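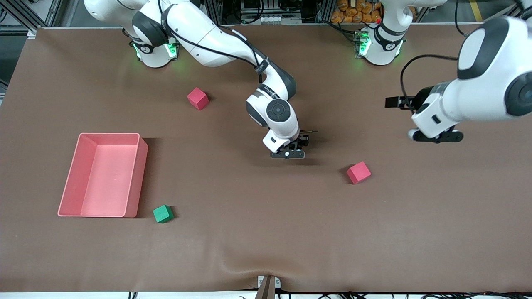
Search this site
Print this page | E-mail this page

Unit 6: Plasmids and the spread of carbapenem resistance

Module convenor: Rajeshwari Pisharody

Required reading: course reader, chapter on mobile genetic elements

Students should be able to distinguish vertical inheritance of a resistance gene from its transfer between unrelated strains. Enterobacterales carrying a carbapenemase gene on a conjugative plasmid may pass it to other species in the gut of a single patient. Typing the host strain alone will therefore miss part of an outbreak.

The Loltden case study concerns Klebsiella pneumoniae on two surgical wards. Of 961 rectal swabs screened, 40 yielded a carbapenemase producer. Isolates fell into several sequence types, yet long-read sequencing placed the gene on closely similar plasmids — a finding that led the investigators to examine shared sink drains.

Points for the seminar, led by Kumaresan Rao:

Conjugation frequency in broth is a poor guide to frequency in the gut.
Short reads seldom resolve repeated insertion sequences.
Plasmid carriage may persist without antibiotic pressure where the fitness cost is low.

Written work: a summary of no more than 60 lines, submitted to Margit Borbély before the August revision period.

Filed under: Course handouts, Antimicrobial resistance, Hospital infection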